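Workshop notebook, March, first proper week back

Tea's made, kiln's off, so I'm writing this up before I forget which bucket was which.

Glaze tests, round three. For anyone picking this book up cold, I'm still chasing a satin white that will sit on the Clamell stoneware without crawling at the rim. Round one was a disaster (you'll have seen the tiles in the scrap bin, the ones that look like a dried-up creek bed). Round two was better but it came out of the kiln shiny as a dinner plate, and I wanted something softer, more like the inside of an eggshell. So this round I went back to the base recipe and only fiddled with the whiting and the clay, one at a time like I should have done to begin with.

I cut 12 tiles from the one bag. Same thickness, same little foot so they stand up, and I scratched the numbers on the back before they went leather hard, having learnt my lesson with the underglaze pencil that vanished last time. Bisque was the usual slow one, overnight candle with the bung out. No cracks. One tile had a slight bow to it but I kept it in anyway, a bit of a bend doesn't bother a glaze.

Weighed everything out on the small scale in batches of 100 grams dry. I know the big batches are less fiddly but I'm sick of storing ice cream tubs of glaze I'll never use. The scale was drifting when the heater was blowing across the bench, so I turned the heater off and froze for the rest of the morning. If your numbers look odd on cold days, that's the first thing to check. The new ball clay from Seo is a good bit greyer than the old bag, and it slaked down quicker too. Seemed to fire clean enough, but I'd like to see it on a bigger surface before I order any more of it.

Sieved twice. The first pass left a gritty bit of something in the mesh that I reckon was old frit gone hard in the bottom of the tub. Second pass was fine. I let them all sit with a lid on while I had lunch and then stirred again, and tiles 5 and 6 had already settled into a brick. Bit of bentonite in the next lot, mixed in dry this time! I keep adding it to the wet bucket and getting those awful little jelly lumps, and then standing there with the stick blender swearing at myself.
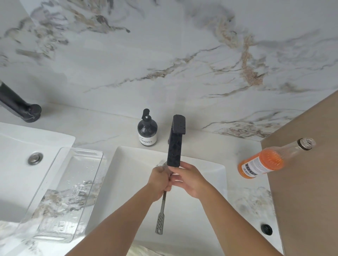 Dipped the tiles for a slow count of three, then dipped the top half again so there's a thick band and a thin band on each one. The double band took ages to dry and on a couple of them I could see hairline cracks coming up before they even went near the kiln. I rubbed those down with a dry finger and let them be. Everything got a good wipe on the foot with the yellow sponge, and they went on the middle shelf with a saucer of batt wash crumbs underneath in case anything ran.

Firing was the same program as last month with a 14 minute hold at the top and then straight off, no controlled cool. I'm putting that in writing for the next person who asks me why the satin isn't satin. I do think the cooling is half of it. A matt glaze wants time on the way down to grow its crystals, and our little front loader drops like a stone once the elements click off, there's just no mass in it. The old brick kiln at Kandley used to take the best part of two days to get cool enough to crack, and everything that came out of there had that lovely soft skin on it. Miss that kiln. Don't miss the drive.

Results, by eye, on the back step in daylight:

1 to 4: too glossy, all of them, though 3 has a nice colour where it breaks over the edge.
5 and 6: lumpy from the settling, can't judge them fairly, redo.
7: closest so far. Thin band is lovely, thick band has gone a bit chalky.
8: crawled at the rim. Back to square one with that much clay.
9 and 10: hard to tell apart, both decent, both a shade colder than I'd like.
11: pinholes.
12: the bowed tile, and of course it has the best surface of the lot in the thick band. Slightly warm white, no crawl, and it feels like soap when you run your thumb over it.

So 7 and 12 go through to the next round. I'll mix a line blend between the two and put it on proper cups this time, because tiles are very forgiving and a cup has an inside, an outside, a handle join and a lip, and every one of those is a chance for a glaze to misbehave. I've got a board of small beakers from the throwing day that are bisqued and doing nothing. Some are a bit wonky but they'll do.

I also want to do the lemon test and the fork test on both before anyone gets excited. Satin whites can look gorgeous and then mark like chalkboard the first time someone stirs their coffee with a steel spoon. Slice of lemon on the surface overnight, rinse, have a look under the lamp. If there's a dull patch where the lemon was, it's going on vases only.

Side note on the brown liner, the one we've been calling Niltura because that's what was written on the tub when it came to us and the recipe card was long gone. I tried it inside two of the beakers next to number 12 on a broken bit, and the two don't like each other where they overlap. There's a greenish scum along the line. Some people might call it a feature. I'd keep a finger's width between them.

Running low: whiting, wax resist, kiln wash, blue gloves in the medium. The fine sieve has a small tear near the rim that I've patched with epoxy, so go gently with the brush on that side. Somebody please label the two white buckets under the wheel, I had my hand in one of them before I worked out it was casting slip.

Kiln log is up to 192 firings on these elements, and the top one is looking a bit saggy on the left. Still came up to temperature on time. I'll put a witness cone on each shelf next firing and see if the top is running behind.

Tiles 7 and 12 are on the windowsill, please don't use them as coasters.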